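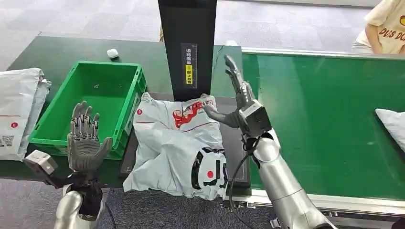

**Robot Learning Practical, Handout 4: Gathering demonstrations for the parcel task**

Last time we looked at how a policy is trained from examples. This week is where the examples come from, and for me it's the most enjoyable part of the whole module. Please read sections 1 to 3 before you come to the Zaselden lab.

## 1. What counts as one example

In the Zallulero set, one example (an *episode*) is a single mailing bag handled from start to finish. The two arms are recorded together with every camera view, so each moment gives you a set of pictures and a set of joint positions that belong to the same instant. If those drift apart, the learner is being told to move for something it hasn't seen yet – a horrible fault to track down later!

Our target is 300 clean episodes. Last February's group recorded 700 and had to throw out a good many, mostly for reasons covered in section 3.

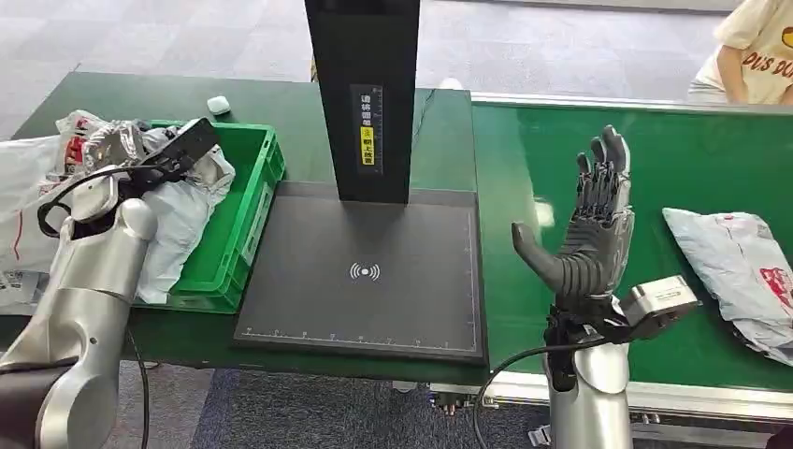 Episodes should be short. Begin recording with both hands in a resting pose, do the job at a steady pace, and stop once the hands are back at rest. Long pauses while you think do real harm: the learner picks up the pause as happily as it picks up the grasp.

## 2. Why bags are such a lovely problem

A box has the same shape every time you meet it. A plastic mailer doesn't. It creases, slumps, hangs over edges and throws back the light, and the printing on it bends with every fold. You can't write down where to grip it, so we show the robot lots of bags in lots of states and let it find the pattern.

For this to work, the variety has to be in the data:

- change how the bag lies between episodes, including awkward ways
- swap bags often, so one crumpled favourite doesn't take over
- leave the crate slightly turned now and then
- include some slow recoveries from a poor first grasp, tagged `recovery`

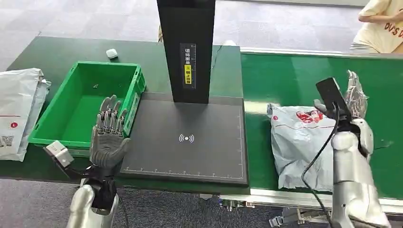 Two-handed work needs extra thought. When one hand is using a tool, decide beforehand what the other is doing, and keep to it for the whole batch. Mixed habits blur together in training. Our first Chowdary model saw half its operators hold the spare hand up and half lower it, and it learnt to hover in between – fascinating to watch, useless for parcels.

## 3. Checking your own batch

Work in batches of 64. After each one, open Grinent and play back every view, wrist cameras included. The wrist views look odd at first, as they tilt and turn with the arm, but they often show contact that the head camera misses.

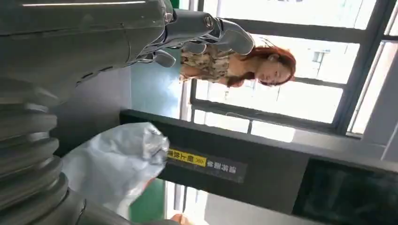 *Fig. 4. Wrist camera view, turned sideways, with a robotic hand, part of a plastic bag and the window behind.*

Mark an episode `reject` if:

1. any view freezes or drops out
2. a person reaches in and moves the bag
3. the start or end pose is missing
4. the time stamps don't line up between arms

Bring 2 rejected episodes to the seminar and be ready to say what the learner might have picked up from them. The strange ones make the best discussions.

**Reading:** course notes, chapter on imitation, up to the part on compounding errors.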